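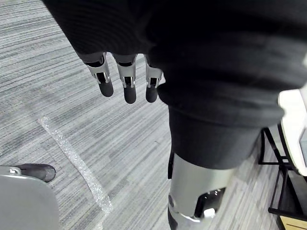 *Left hand, fingers extended, with dark fabric over the palm and wrist.*

**Trisia project, workshop notebook, Opoku site, March 2019**

Entered by Gumaro Ibarra. Readings checked by Kevin Huaranga.

The purpose of the present series is to establish whether the Surent hands can carry out ordinary store and household chores at a standard that a shift supervisor would accept. Bangate has asked for a plain answer on three of them: picking produce, carrying a shopping basket, and working near clothing and other soft goods. The answers below are provisional.

## Produce

The target was set at 100 picks from the display into the basket, using the toy vegetables. Real produce remains deferred until the fingertip pads have been cleared for washing. Single items with a simple shape are now handled acceptably. The orange carrot is the most reliable, and the fingers close on it from either side without adjustment to the program.

Mixed picks are a different matter. When the carrot lies over a red piece and the leaves spread across both, the planner treats the group as one object and closes on whatever is nearest. The leaves also hide the lower item from the wrist camera at the moment the estimate is needed most. Kevin's view is that this should be recorded as a perception fault and kept separate from the grip failures. I agree, and the log sheet has been amended.

A human picker would part the leaves first. We have no such motion at present, and writing one is a larger job than the current schedule allows.
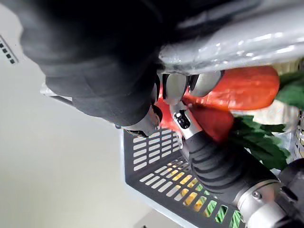
## Basket

The basket was expected to be the easy chore. It has a firm handle, a known weight and a fixed shape, and the hand has ample strength. In practice the handle is the difficulty. It swings on its pivots, and its final position after each release varies enough that a stored approach path cannot be trusted. The glossy gray plastic also returns poor depth readings under the store lighting.

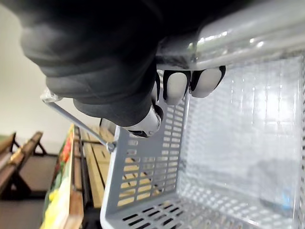 Friction under load is the second concern. The covering on the palm gives a good hold at low speed, but we noted creep along the bar during turns whenever the arm was asked to move at walking pace. Reducing the speed cures the creep and makes the chore too slow to be of use to Bangate. Kevin proposes a tighter thumb position – this will be tried before any change of material is considered.

The controller's grip limit was left at 2,000 counts throughout. It should not be raised without a note in this book.

## Soft goods

No pass mark has been set. Knitted fabric catches at the finger joints, where the linkages are exposed, and a snag is not reported by any sensor on the bare fingers. Staff should stop the arm before freeing cloth by hand.

## Position to date

Single-item picking is close to usable with a person in attendance. Basket carrying is not ready. Clothing should be left out of the demonstration to Bangate in April.

## Open items

- Relabel the mixed picks already logged as grip failures. (G.I.)
- Test the tighter thumb position, 9 runs at each speed. (K.H.)
- Repeat depth readings on the handle with the overhead lights dimmed.
- Ask Bangate whether a fixed-handle basket would be acceptable. Kevin doubts it.
- Order joint covers for the left hand.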